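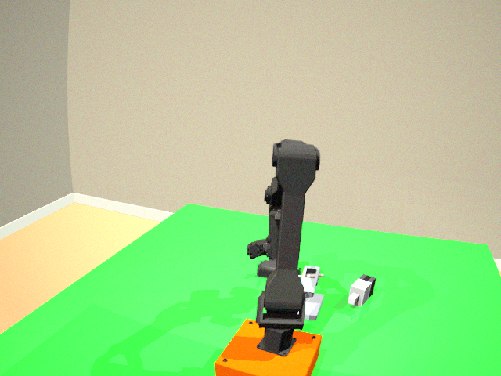

Drullar Guesthouse, four-bed dorm

Booking code: 3529
Sleeps: 4
Bathroom: shared, 2 on the same floor
Minimum stay: 2 nights in January, one night the rest of the year

The four-bed dorm is on the second floor, at the back of the house, and looks onto the courtyard. It has two bunk beds with a reading light and an outlet at each bed. Sheets and a blanket are included. Towels can be rented at the front desk.

Every guest gets a locker big enough for a backpack. Bring your own padlock or buy one from us.

Guests in the dorm can use the kitchen until 11 p.m. Breakfast is served next door at Café Vörös and is not part of the room price. Ask for a voucher when you check in.

Getting here: the Gravik bus stop is 300 meters from the front door. From the train station, take the bus toward Fornura and get off at Gravik. There is no parking at the house.

Check-in is from 2 p.m. If you will arrive after 10 p.m., write to us first and we will send you the door code. Check-out is by 10:30 a.m. Bags can stay in the luggage room until evening.

No pets. No smoking indoors.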